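## 4.2 Bin Clearing with the Lukar Starter Kit

The Lukar kit is sold with the promise that a small shop can build a bin-picking task in simulation, tune it there, and move it to the floor with little extra work. We tested the first half of that promise and have doubts about the second.

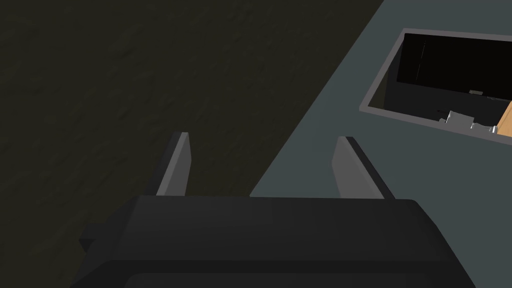 **Figure 3.** Wrist view in the Lukar simulator, gripper open, with part of the recessed bin at upper right.

We ran 33 trials using the default settings and the grasp planner that comes with the kit. A trial counted as a success only if a part was lifted out of the bin and set down inside the target area. By that rule, 28 trials passed. The vendor's own scoring tool also passes a trial when the fingers close on a part and then lose it on the way up, and we see no good reason to accept that as a pick.

The failures are more useful to a buyer than the pass rate. In 2 of them the planner found no grasp at all and stopped with a generic error. The rest were slips on parts lying close to the bin wall, where one finger touched the side before the other reached the part. The manual suggests raising the friction value in such cases. We tried it, and the slips went away — but so did our trust in the result, as the new value matched nothing we had measured on our own parts at the Cliscombe site.

Lighting is a second concern. The default scene is lit softly and evenly from above, and the kit offers few ways to change this. Glare from metal parts was a steady source of missed detections in our earlier Henriques tests (Section 3), and a simulator that leaves it out is likely to flatter any camera-based planner.

Setup took 15 hours, most of it spent on part models that the importer rejected without saying why.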